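Suporte > Chamados > Demonstrações > 1806
Imprimir | Enviar por e-mail
Dezembro, 9h40, por Consuelo Tovar

Visita da Vatska, demo da garra manual na mesa. Problema: dedos perdem o aperto com garrafa PET na vertical. Já aconteceu no ensaio, lote 72 das almofadas.

1. Teste com garrafa de tampa laranja, segurando pelos dois lados. Monitor desligado, deixei assim.

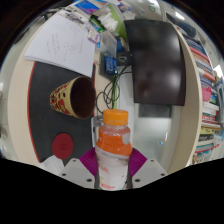

2. Troquei o lote das almofadas pelo 176. Apertei os parafusos dos dois dedos. Repeti com a mesma pegada.

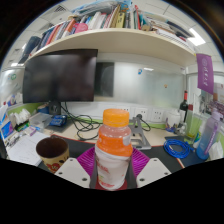 e o firmware voltei pro 622, que o pessoal da Nirnano pediu. Sem deslize em seis tentativas. Falta ver com garrafa cheia, nao deu tempo, visitantes já na recepção.

Pendente: Wanstead manda almofadas de reserva. Deixar chamado aberto até depois da vista.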